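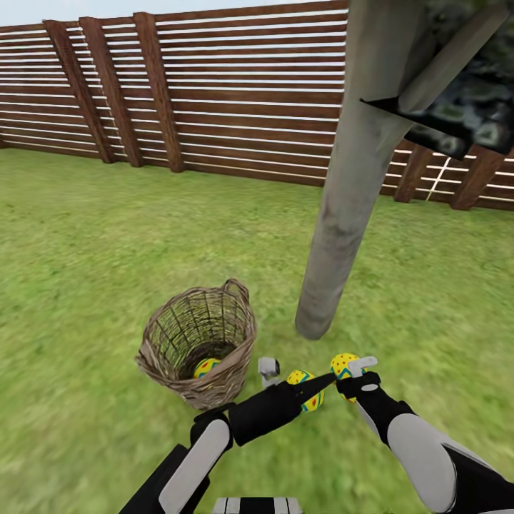 The egg task in the Zetby garden, both arms at work beside the basket.

Zetby planner: your questions

What does Zetby do?
It plans motion for two arms at once. I write it at Calarora, mostly from a desk in Nesidville, and the garden is my favourite test (I do like a bit of grass!).

Why two planners and not one big one?
I tried one. It was slow, and a tiny change on the left made the right arm wander off. Now each arm has its own planner and they swap paths 20 times a second -- much calmer.

The eggs all have the same pattern. How do you tell them apart?
By position. Each egg gets a number at the start and the tracker hangs on to it. If two sit close together it can swap the numbers, so turn on "strict" in the tracker settings.

My arm stops just short of the basket. Help!
That'll be the safety margin. It's set to 5 cm, so try 2 and run it again.

Can I use my own scene?
Yes, load it with Bajwa, our scene tool. Check your scale first, I've had eggs as big as sheds.

Does it run on a laptop?
Mine does, fan howling. Turn the shadows off if yours struggles.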